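Tokar Hand-Held Gripper Set
Equipment loan catalogue: data collection hardware
Maker: Foulkes
Entry last checked: 2022-01-23

Loan status: available, one set
Booking: through the equipment desk, two working days' notice

What it is

The Tokar is a pair of hand-held grippers for recording manipulation demonstrations without a robot in the room. The operator squeezes, the camera on each unit records, and the recordings go to a policy that is later run on an arm fitted with the same fingers. Foulkes sells it as a method as much as a tool, and the brochure spends more pages on the method than on the hinges. This entry tries to separate the two.

What the maker claims

The headline result comes from the Lidlow trial. 200 demonstrations of a table-clearing task were collected by hand, a policy was trained on them, and the policy was run on a two-armed bench robot. Foulkes reports 172 successes. You have to go to the appendix to learn how many attempts that was out of, and the appendix gives a total for all the tasks together. We wrote to ask for the split in June and have had a polite answer with no split in it.

The second claim is that people working in ordinary rooms produce more varied data than people working at a fixed bench, and that the variety carries over to the robot. The first half is easy to believe. For the second half there is one chart, with no error bars, and the comparison group used different fingers. Change the fingers and the room in the same experiment and you can't say which one did the work.

What we found

The hardware is decent. The trigger has a clean return and the finger pads come off with a single screw. The cables are a nuisance on any job that has you walking about, and the left unit on our set runs warm after a long session.

Tracking is where we'd be careful. Each unit's pose is worked out after the fact, and a recording can look perfectly good to the eye and still be thrown away by the software. Blank walls and large plain surfaces caused us the most grief. The manual recommends "a normally furnished room", which is not much of a specification.

We ran the Fluvden software over our own recordings as well as the maker's. It's slower and it's fussier, and it rejected clips that the Tokar software had passed. We don't know which of them is right. Until somebody checks both against an external measurement, treat the quoted accuracy as a sales figure.

Fit for purpose

Reasonable for collecting pick-and-place demonstrations in offices and homes. Poor for anything that needs force, as nothing in the grip is measured beyond how far the jaws are open. We would not use it as evidence in a paper without a bench baseline collected with the same fingers.

In use 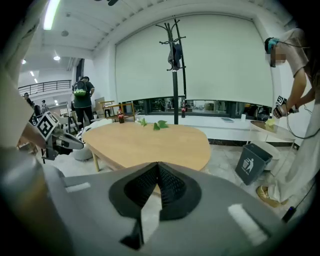 Corentin Maillard thinks we're too hard on the trial. He points out that a bench baseline with matching fingers would have doubled the work, that most groups in this area don't run one either, and that a policy which clears a table in a room it has never seen is worth reporting even if the reason is murky. He'd still like the split by task.

We agree with him about the split. On the baseline we haven't moved, and the wording above stays until we see one.

Supplied with the loan

Left and right grippers, black finger pads fitted
Spare pads, one pair
Printed markers
Cables
Hard case

Not supplied: memory cards, the Fluvden licence, a computer to process on.

Charges

Free to staff and enrolled students. Outside groups pay a refundable deposit of $3000. Worn pads are our cost. Cracked housings are yours.

Returns

Bring the set back in its case with the cables coiled, and copy your recordings off first. We wipe the storage the same day and can't get anything back afterwards.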